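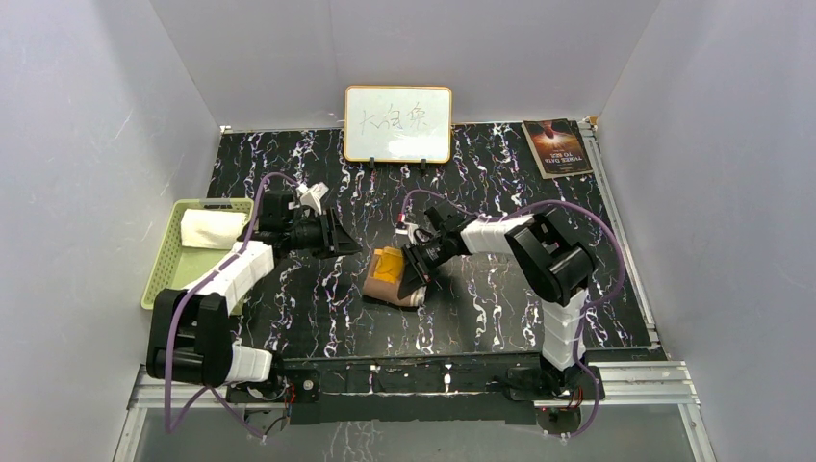 OK, I've been promising a thread on house rules for small two-arm tabletop cells and I finally have coffee and a free morning. These are the ones we run by at Runirance. Some are borrowed, some we learned the annoying way. Long one, sorry! 1/

First, a thing people get wrong all the time: "the arms are tiny" is not a risk assessment. Small servos pinch. Small grippers pinch a LOT. If you have a workplace safety person, write the assessment with them before the first power-up, and write it for the whole cell (arms, grippers, whatever the grippers are holding, the table edge). 2/

Rule we argue about the most: hands out while torque is on. Not "while it's moving." While torque is ON. An arm that's holding still is still an arm with a controller that might get a new target any second now. If you need to nudge an object, torque off, let the arm settle into its rest pose, reach in, come back out, say "clear" out loud. 3/

Yes, out loud, even when you're alone in the room. I felt ridiculous for a month and now I do it when I close the dishwasher. 4/

Cables. My favorite subject and I will not be taking questions. Every cable gets enough slack for the full range of the joint and no more than that. Before a session you drive each arm slowly through its whole reach and watch the loops, especially near the wrist and at the shoulder. If a loop can get over a finger or under a link, re-dress it before you do anything else. 5/

We used to check that "when we remembered." Then a connector on the Kaplan cell walked itself out of its socket over one long afternoon and the wrist went limp mid-grasp. Now it's line one on the sheet, and the sheet lives on a clipboard, on paper, with a pen tied to it. 6/

Overlap zones! Two arms facing each other can both reach the middle, so somebody has to own the middle. We write it into the task card: which arm has right of way, where the other one waits, and what happens if both want in. "The operator will be careful" is crossed out in red whenever I see it on a card. 7/

Limits go in software AND in hardware. Software joint limits are great until someone flashes a fresh config at 6 pm and goes home. A walled cell is nice here, three sides at least, but please don't treat a wall as your stop. The wall is for the pouch that gets flung, it isn't there to catch an arm. 8/

OK, objects. Soft stuff, paperbacks, baskets, little pouches, all lovely to work with and all fine in our cells. What we don't allow: glass, open liquids, blades, anything with a loose battery, anything you'd be sad to see crushed. One object list per task, and if it isn't on the list it doesn't go on the table. 9/

And clear the crumbs! A scrap of paper or tissue near a gripper looks like nothing, then it's in a finger joint. Two people have asked me if I'm serious about this one. I own a very small brush. I'm serious. 10/

E-stop: reachable from where the operator sits, without crossing in front of the cell, and tested at the start of every shift. Press it. Watch both arms respond. Reset it. Sign. Also figure out ahead of time what your arms do when power drops, since a lot of the light ones just fall, and park them so the fall is boring. 11/

Logging. We count cycles per gripper: quick look every 1000, full teardown of the fingers at 4000. Those are our numbers for our hardware, please don't copy them onto yours. The folks at Sisov run theirs on a different schedule entirely and it works for them. 12/

Somebody always asks which standard covers this. For industrial arms people start with ISO 10218, and it's worth reading even if your bench setup feels miles away from a factory floor. Read it for the way it makes you think about hazards, then go ask someone qualified what applies to you. I'm a person with a brush. 13/

Next thread is task cards, with the Trovley template if I get the OK to share it. Replies are open, tell me your weirdest cable rule. 14/14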